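Storeroom and Loading Area Fire Inspection – Checklist with Comments
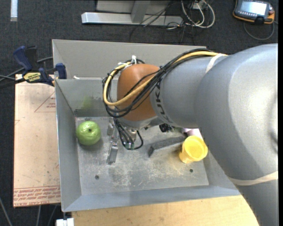

Page last changed: November, revision 11

Site: Junside, Building 382
Scope: exits, extinguishers, storage, electrical panels, doors

1. Exit routes clear along full length – PASS
Comment: Floor marking worn at the Iglesias Street door. Repaint before next inspection.

2. Exit signs lit on mains and on battery – FAIL
Comment: Sign over the north stair went out during the battery test. Replace battery pack and repeat the test for the full period.

3. Extinguishers mounted, sealed, gauge in green – PASS WITH COMMENT
Comment: Unit 2225 has a legible tag but the pin seal is missing. Swap with the spare and send for service.

4. Clearance below sprinkler heads, minimum 600 mm – FAIL
Comment: Cartons on the top tier of the Driltano racking exceed the limit line. Lower the stack. The line itself is correct.

5. Electrical panels accessible, covers closed – PASS
Comment: One blanking plate loose. Tightened during the visit.

6. Fire doors close and latch unaided – FAIL
Comment: Savum closer on the packing room door is slow and does not latch. Adjust first – replace if the fault remains. Wedge removed.

7. Waste and packaging removed at end of shift – PASS
Comment: Checked at 5:40 p.m. Compactor key returned to the office.

8. Alarm call points unobstructed and labeled – NOT CHECKED
Comment: Panel in service mode. Carry over to the follow-up visit with items 2, 4 and 6.

We use cookies to remember your settings. Accept | Manage preferences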